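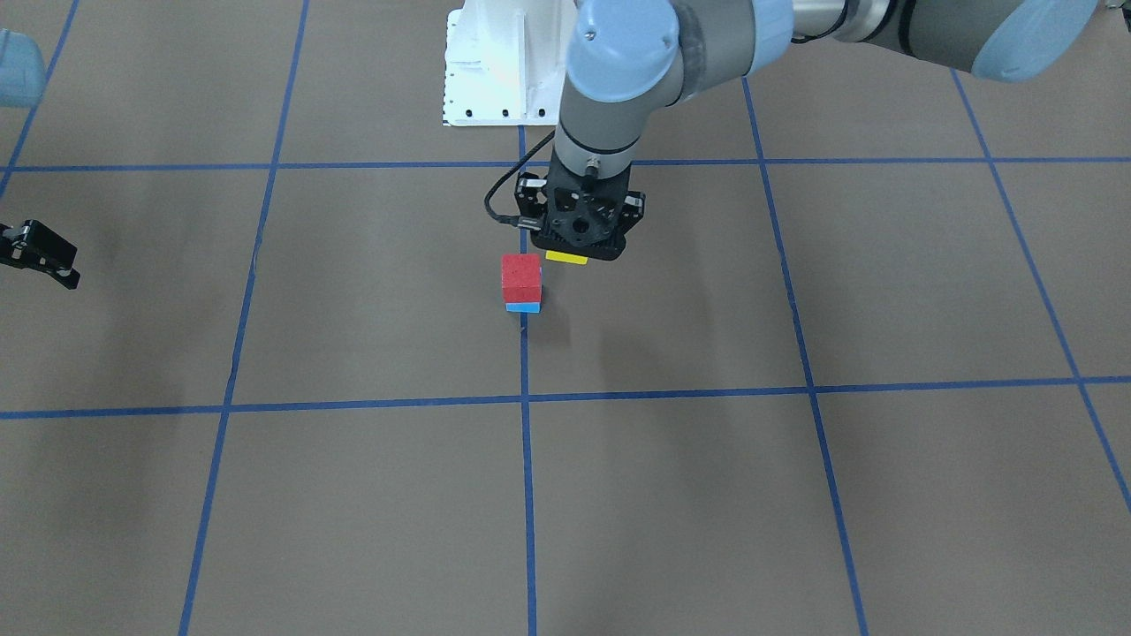

News from the Gitero project

Hello again, and thank you for bearing with us over a rather quiet January. There's plenty to tell you, so put the kettle on.

The main thing is that Gitero, our little file sharing program, now lets you pick up a transfer where it left off. Plenty of you have asked for this over the years, usually after a train went into a tunnel or a laptop lid got shut at the wrong moment, and Kheri Mrema has spent most of the winter on it. If your connection drops, both computers keep a note of what has already gone across, and when they find each other again they carry on with the rest. You don't have to press anything. The notes stay on your own machine and are wiped once the file is complete, or after 8 days if the other person never comes back.

We've also raised the limit on shared folders, so you can now invite up to 70 people to one. The Clasavthorpe choir has been trying this out with its rehearsal recordings and sent us a very kind message, along with a very long list of bugs (we've fixed most of them, and the one with accented letters in file names is next).

A word about passphrases, as it comes up in nearly every letter. We can't reset yours. Your files are locked before they leave your computer and we never hold the key, so please write it down somewhere sensible – a notebook in a drawer is perfectly fine.

Those of you still on the old Marino version will need to move over before the spring, when we switch off the server that introduces Marino users to one another. Your folders will come with you. Contacts won't, I'm sorry to say, so you'll need to send out fresh invitations, and it's worth warning people first so they don't think it's junk mail.

Lastly, the Iltton translation is still looking for readers to check the help pages. There are 500 short entries left and you can do as few as you like, in any order. Write to Kheri at the usual address and she'll send you a batch.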